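Home | About | Rooms | Gallery | Notices | Contact

The Long Table at Batley - Gallery

Batley is the name we use for the shared office on our floor, and the long white table is the part of it that gets the most use. The gallery is for people who are thinking of taking a desk here in January, and for those who already have one and have asked what the table is like on a working day.

The table stands in the open part of the office. Anyone with a desk can use it, and there is no booking sheet. You can spread your work out as much as you need, provided there is space left for the next person. Most people bring a laptop, a drink and whatever cables go with the job. We do not tidy it during the day. It is cleared in the evening, and things left on it go into the gray tray by the kitchen door.

The pictures were added on 18 Dec 2023. Rungnapa Onsri chose them and Yuto Imai put the page together. 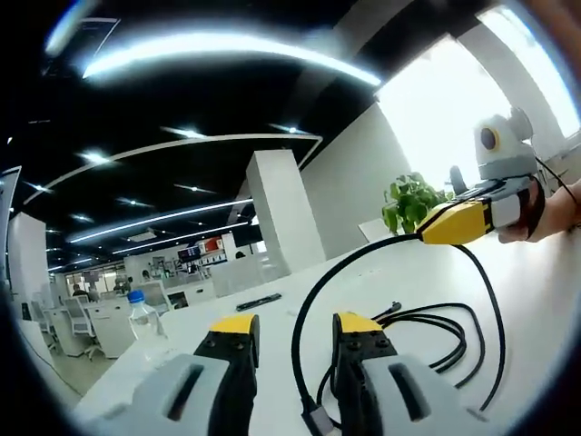
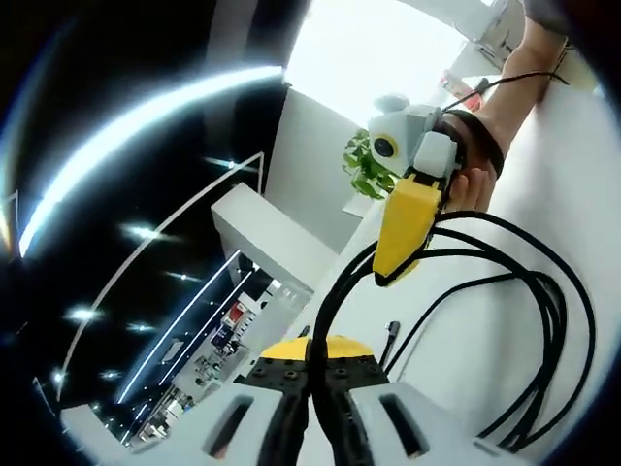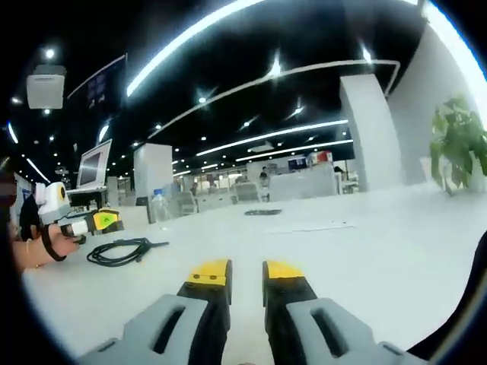
The long white table in use, with black cable lying across it in all three. The water bottle with the blue cap is in the first and the last.

Notes on the table and the room

The top is plain white and marks easily. Please use a mat under anything with a sharp edge or a metal foot. Pen comes off with the spray kept under the sink, but permanent marker does not, and we have two spots that have been there since the table came.

Cables are the main thing people ask about. Long ones are fine on the table while you are using them. When you finish, coil them and fasten them with one of the reusable ties. We bought a box of 500, so take what you need. Cables should not run across the floor between the table and the wall. If yours is too short, ask for the extension lead, and bring it back the same day.

Bottles with a lid or a cap can stay on the table. Open cups go on the side shelf - we lost a keyboard to coffee in the first month.

The room gets good daylight from the large window. In the afternoon the glare can be strong at the window end, and people with screens tend to move down. The blind can be lowered, but check with whoever is sitting nearest before you do it.

The broad-leaved plant came from Ratanaporn when she moved out of her desk. It is watered once a week and there is a card in the pot with the dates. Please do not give it what is left in your bottle.

The projector is on the ceiling and the remote is kept at the front desk. Sign for it when you take it. It needs 5 minutes to cool down before the power is switched off at the wall.

Desks are let by the month, and you need to give 30 days' notice to leave one. Use of the table is included. To see the room before you decide, write to Rungnapa through the contact page.

Next gallery: Brurnen, the small meeting room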